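Stacked washer and dryer

A stacked washer and dryer is a laundry arrangement in which a dryer is mounted above a front-loading washing machine. It is common in apartments and small houses, where the two machines share the floor space of one. 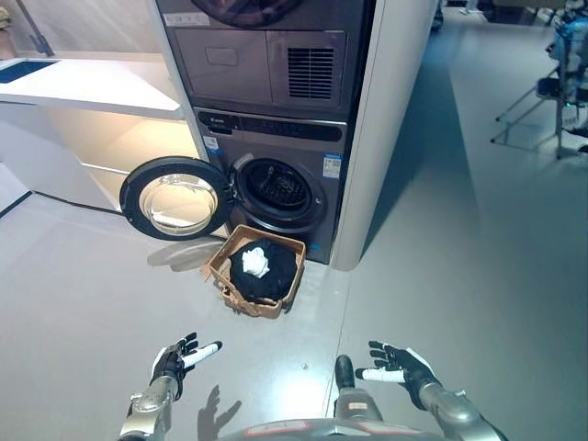 Stacked machines are often built into a tall cabinet column, with a counter alongside for folding. Only a front-loading washer can be used, as a lid on top would be blocked. The washer door swings out to the side – to the left in many models – and a laundry basket can stand on the floor right below the drum opening. A stacking kit holds the dryer in place.

Dark and white items are usually sorted before loading. Dryers need a free flow of air, and vents on the front panel should be kept clear of lint.

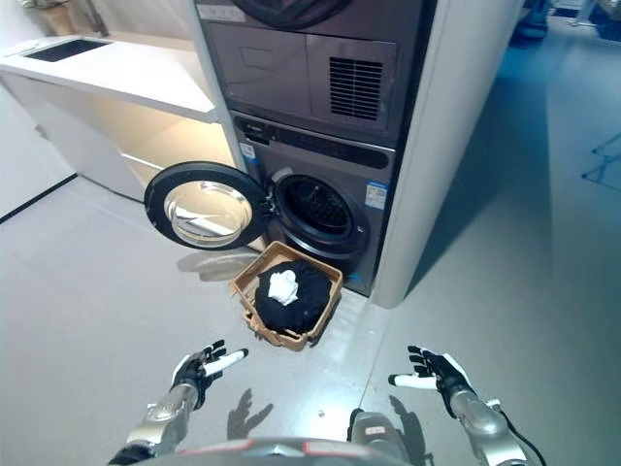
Stacked dryer and washer with the washer door open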